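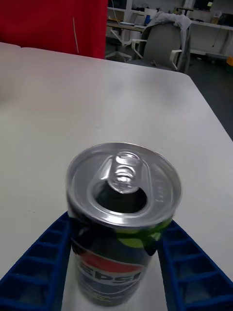
4 May 2021
Hurville, drinks bench

Pouring day! I've been looking forward to this one since we finished the water tests, because soda does everything water doesn't. It foams, it climbs, it creeps back along the lid if you go too slow. Notes below are in the order I thought of them, so bear with me.

Cans first. Tab up and opening pushed all the way in before anything else gets set out. A half-opened mouth gives a thin sideways stream and I wasted most of a can on that last October. Press the flap down until it sits well under the lid, then check the tab isn't hanging over the hole. If it is, the stream splits in two and one half always finds the table.

I love how much the rim matters. The lid sits lower than the rim, so the first bit of soda pools there before it goes anywhere. Tip slowly and that pool runs around the edge and down the outside of the can. Tip with a bit of confidence and it goes over in one clean tongue. There's a sweet spot in between and I think I can feel it now by hand, though I can't put an angle on it yet. Need to rig up the protractor card from the Montoya box.

Room temperature cans foam like mad, no surprise. Chilled ones are much calmer but the outside gets slick, and then you're wiping the can down every time. I'm going to keep the next batch at room temperature and live with the foam. Let each can stand for 8 minutes after carrying it over from the shelf - I tried one straight away and got a cup of froth with a puddle under it.

Cups. The paper ones from Odex are a real step up from the clear plastic ones we had. They stay put on the white table and they don't ring or slide when a can touches the rim. The rolled edge is nice and stiff too. Yellow is a great color for this, you can spot where the mouth is from the other side of the room. They come 2000 to the carton, so please stop rinsing them out and reusing them. Once the paper has been soaked the wall goes soft and the cup leans.

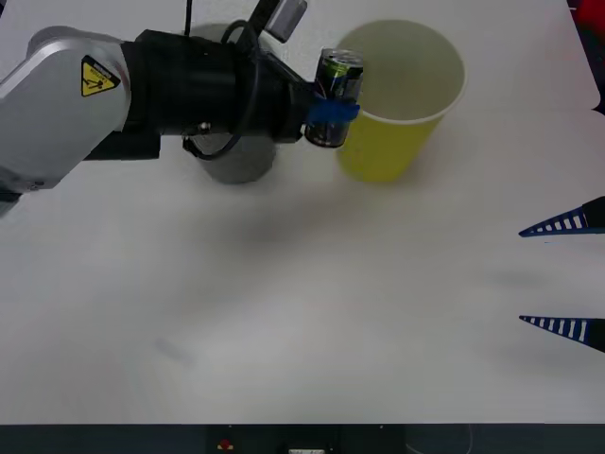
Getting the can up close to the cup before tipping makes the biggest difference of anything I've tried. Start with it right beside the rim, nearly touching, and the stream has hardly any distance to fall. Fewer bubbles, less splash, and you can see the level come up. From higher up it looks more impressive and makes a terrible mess.

Aim for the inside wall of the cup, a little below the rim. Straight into the bottom is fine for the first mouthful but after that it froths right up. Then stop, let the head drop, and go again. Two goes seem to be enough for a decent fill. Might try three.

Weighing: the Ranix scale is back from repair and behaves itself again. A fresh can plus the tray came to 517 grams. Zero it with the tray on, otherwise you end up doing sums in the margin like I did (see previous page, sorry). Write down the can before and after, then the cup, and the difference is whatever went on the table.

Cleanup: damp cloth first, then dry. Dried soda leaves a tacky ring that grabs the bottom of the next cup and you only notice when you lift it. The far corner of the table was still sticky when I came in, so go over the whole top.

Layout for next time: keep the gray container behind and the cup out in the open where it can be reached from the front. I tried it the other way around and kept bumping the container with my sleeve.

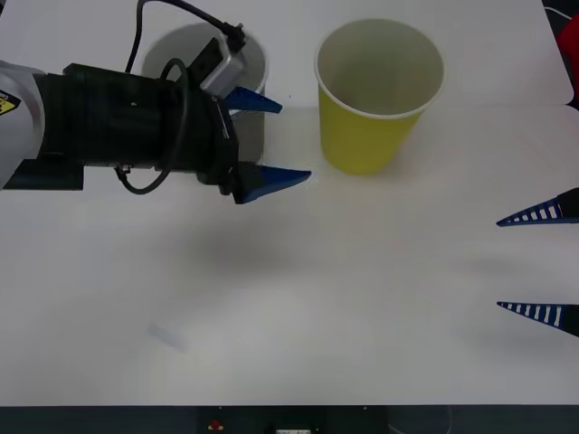 Yellow paper cup and gray container on the white table.

To do
- protractor card, tape it to something stiff
- try the same pour into a cup that already has a little in it
- more cloths, the blue ones shed
- diet vs regular?? I'm sure the foam is different, want to see it on the scale
- ask Montoya if they still have the taller cups, 46 would be enough for a first run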